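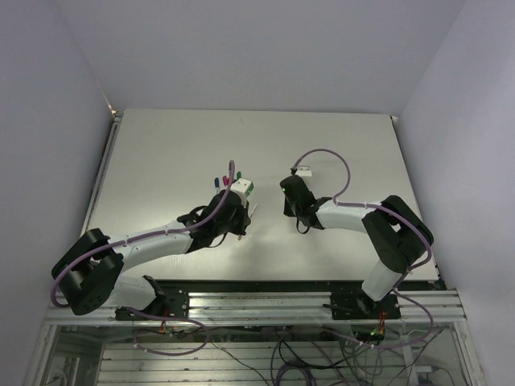

Dos brazos blancos sobre la mesa gris

Hola a todos:

Contesto por aquí porque veo que ha preguntado más gente lo mismo por privado y así no repito el mensaje cuatro veces.

Loubna Mansour escribió:
> Buenas. ¿Alguien sabe si la cinta de Utell de la que habló la lista en
> julio sigue a la venta? En la página de Wevis me sale agotada desde hace
> semanas y no sé si van a hacer más copias. Y otra duda: ¿la cara B es la
> misma mezcla que la versión digital, o es distinta? A mí en la digital
> el bajo me suena muy atrás, sobre todo en "Grullerby".
> Un abrazo,
> Loubna

Loubna, a lo primero: la tirada inicial fue de 100 copias y voló, ya lo viste. Escribí al sello hace unos días y me contestaron enseguida (majísimos, como siempre). Van a sacar una segunda de 300, con la portada en otro color y sin el encarte. A mí lo del encarte me da un poco de pena, porque venían las letras y un textito muy gracioso sobre los ensayos, pero bueno, el sonido será el mismo. No me dieron fecha. Si te apuntas al boletín te avisan antes de ponerla en la tienda, yo lo haría ya.

Lo de la mezcla tiene más miga. He puesto las dos seguidas, con los mismos cascos, y para mí no hay duda: la cara B de la cinta es otra mezcla. El bajo entra antes y más gordo, la voz está más seca y al final de "Grullerby" hay una cola de órgano que en la digital se corta en seco. ¡Yo esa cola no la había oído nunca! La primera vez me quedé esperando a que empezara la siguiente y seguía ahí el órgano, dale que te pego. La cara A, en cambio, me parece idéntica en las dos, aunque con el soplido de la cinta tampoco pondría la mano en el fuego.

El tema que más gana es "Cù". En digital me parecía el relleno del disco, lo confieso, y ahora es el que más pongo. Va a 79 pulsaciones, lentísimo, y con ese bajo delante parece otra canción – casi un dub. El que menos cambia es el último, que sigue sin decirme gran cosa.

Si alguien tiene una pletina decente y quiere comparar, que cuente. La mía es vieja y anda un pelín rápida, así que lo mismo parte de lo que oigo es culpa suya (lo de la cola de órgano no, eso seguro).

Ah, y sobre los gastos de envío que preguntaban en otro hilo: si pedís dos cosas juntas sale bastante mejor. Yo esperaría a la segunda tirada y lo metería todo en el mismo paquete.

Un abrazo y buenas escuchas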